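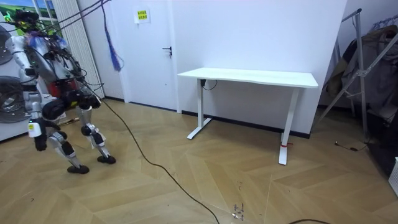
Home | Notebook | Bookings | Parts list | People | Log in

Notebook, walking room
February, entry by Eirini Panagiotou
Print this page | E-mail this page

Budget for the second half of the year must go to Ourania before the end of the month. I write my notes here so that Magnus and Mutua can correct them, and so that I do not lose the prices again like I lost them in autumn.

Morning, 9:40. Walking tests as usual. While the others did their runs I went around the room with a tape measure and a notepad. My task is to say what we need to buy, what we can wait for, and what we should stop asking for.

1. Cables overhead

This is my first priority. At present the black tether cables come down from above in one bundle to the head and upper torso. I don't like that power, network and the safety line share almost the same path. When a person wants to change one of them, he must open all the ties and close them again. Mutua says it takes him longer than the calibration.

Two possibilities:

a) Ceiling rail with a trolley, from Nukbridge. The trolley follows the robot along one axis. They can deliver the rail cut to length, but the mounting is not in the price, and our landlord wants a drawing with the load before anybody drills. I asked for the drawing. No answer yet.

b) A spring balancer on a fixed point, and a fabric sleeve for the cables. Much cheaper. The working area stays as it is now, so we don't gain any distance.

Achilleas prefers (a). I prefer (a) too, but I would order (b) now and put (a) in the plan for next year, when we know if we stay in this building. The sleeve can be used again with the rail, so this money is not lost.

2. Floor

We have one black cable lying on the boards from near the robot, through the middle of the room and past the front of the desk. It is very easy to step on it, for us and for the robot. Tsolakis sells low cable covers with a sloped edge, but I am afraid the slope is enough to disturb the foot when it lands there. Better to bring this cable up with the others, or to lead it along the wall. For the wall solution we need only a longer cable and clips. I can pay it from small purchases, no form necessary.

The second question about the floor is the surface. The herringbone wood is nice, and it is not ours. There are small dark scuff marks near the cable and I would like to have no more of them. Magnus proposed rubber mats for the whole room. I am against the whole room, for two reasons. The feet behave differently on rubber, and all the gait parameters we have were tuned on wood. Also the mats would have joints, and the joints will move. My proposal is to buy 2 mats only, for the place where we lift the robot and put it down, and to keep the wood for walking.

Price for one mat at Tsolakis is 44 euros. I leave it in the small purchases also.

3. Spare parts

The Rultis quotation came yesterday for the leg service set: 789 euros, without transport. It includes bearings, seals and a pair of sole pads. I asked if the sole pads can be bought alone. They answered that they can, but only in a larger package than we would use before the rubber gets old. So I take the full set.

I wish to order one set and not two. Ourania will ask why, because last year we ordered two of everything. The reason is that the second set stayed in the drawer, and then the version of the bearing was changed.

Batteries: no purchase this half year. We work on the tether nearly all the time, and the batteries we have are still healthy according to Mutua's last capacity test. I wrote this same sentence in the previous budget and nothing bad came of it.

4. Furniture and storage

The white desk can stay against the wall, but I want a real cable tray under the top. A short black cord is hanging down there near the left end, and every time we add a device we will have one more. The tray goes on the small purchases list.

The clothes rack is standing on the right side with the clothes on it. I measured: if it goes to the corridor we win enough width for a turning test, which Achilleas has wanted for a long time. This costs zero. I will ask at the lunch if people agree, they are their clothes after all.

For tools I looked at the Bakau cabinet on wheels. It is good quality, the drawers close softly, but it is too deep for the free wall and it would stand in front of the door when pulled out. I removed it from the list. If somebody finds a cabinet with less depth, please write the model under this entry.

5. What I will send to Ourania

- Leg service set, Rultis, one piece
- Spring balancer with fixing material, price open
- Fabric sleeve for the tether, price open
- Ceiling rail, Nukbridge, for next year, only as an estimate

Small purchases, for information: mats, long cable and clips, tray for the desk.

Open points

Magnus: please check the weight which the balancer must carry. I have the cables only from the data sheet, and I don't trust the connector weights in it.

Mutua: do we need the sleeve in one piece, or with a zipper? With a zipper it is more expensive, but you are the person who will open it.

Achilleas: I need from you one paragraph about why the rail is necessary for longer walks. Ourania reads the paragraphs, she does not read the tables.

14:15, addition. Mutua says zipper. Nukbridge sent the drawing, but it is for a concrete ceiling and I must find out what kind of ceiling we have. I wrote to the landlord.

Print this page | E-mail this page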